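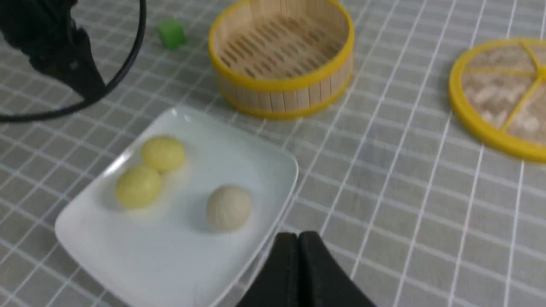
From: Clamdale Kitchen List
To: all members
Date: September 1, 2025
Subject: Re: Small steamed buns, smooth one day and wrinkled the next

Hello everyone,

I have been meaning to answer this one properly since it arrived, and then the plums came in all at once and the kitchen was full of jam pans for days, so do forgive me. I'm putting the original message in between my bits because my answers only make sense next to the questions.

> I've been making little filled buns with the dough recipe from the Gundcombe
> open day, and I love them, but I can't get them to behave. The plain ones come
> out of the steamer lovely and then go wrinkly while I'm looking at them. The
> yellow ones (I put mashed pumpkin in the dough) seem to stay smooth. Same
> flour, same basket, same pan. What am I doing differently?

Oh, I do feel for you. My first year of steaming buns I had wrinkled ones nearly every time, and my family ate them perfectly cheerfully, so please don't throw any out! They taste just the same.

My guess would be that your plain dough is rising for longer than the pumpkin one. If you are anything like me you make the plain one first, leave it under its cloth, and then start messing about with the pumpkin, which takes twice as long as you thought and gets all over the scales. By the time everything is shaped the plain dough has had a good head start. An over-risen bun puffs up beautifully in the steam and then has nothing to hold it up when it comes out. Try making the pumpkin dough first next time and see if the trouble swaps over. If it does, you have your answer.

The other thing is the lid. When the time is up, turn off the heat and leave the lid alone for up to 17 minutes if the kitchen is chilly, less in summer. I know it is hard. I go and water the beans.

> Also how small is too small? I like them as little balls, a mouthful or two,
> but the recipe is written for big ones and I never know how to divide it.

I like them small too, and so does everybody who comes to us at tea time. With my flour and my bowl, a full batch of dough weighs 658 grams after kneading, and I pinch off pieces of 29 grams each and keep the rest covered while I roll. Do weigh them, at least to begin with. I was sure I had a good eye and I had nothing of the kind, and the little ones were like pebbles by the time the big ones were done.

When you roll, cup your hand over the piece and go round and round on a bare worktop with no flour at all. Flour makes it skate about and you never get the skin tight. The pumpkin dough is stickier, so a very faint wipe of oil on the palm helps. If you see a lumpy or creased patch, tuck it underneath before the buns have their second rest, as steam won't smooth it out for you.

> Last one, sorry. Is a bamboo basket worth it over the metal one that came with
> my saucepan? The metal one drips.

Yes, I would say so, and I held out against buying one for ages. The bamboo lid soaks up a good deal of the steam that would otherwise fall back on your buns as drops, and drops give you those yellow, shiny dents. If you want to carry on with the metal one for now, tie a clean tea towel round the lid with the corners knotted on top, well away from the flame. Mine came from the hardware shop in Brinis, and has lasted very well, though I dry it on its side for a whole day before it goes back in the cupboard. I put it away damp one January and had to scrub it with salt and apologise to it.

Cut a square of baking paper for each bun, and leave plenty of space between them. They grow more than you'd think.

A few of you asked off list about the pumpkin. I steam it and push it through a sieve, then let it drip in a cloth until it is fairly stiff. The tinned sort works, but hold back some of the water in the dough. Somebody from the Seixas group told me she uses sweet potato in just the same way and gets a softer yellow, which I mean to try when ours are dug.

Do write back and say how the next lot went, wrinkles and all. And if anyone still has my big sieve from the open day, I would be very glad of it before the damsons start.

With warm wishes to you all,
Your list keeper at Clamdale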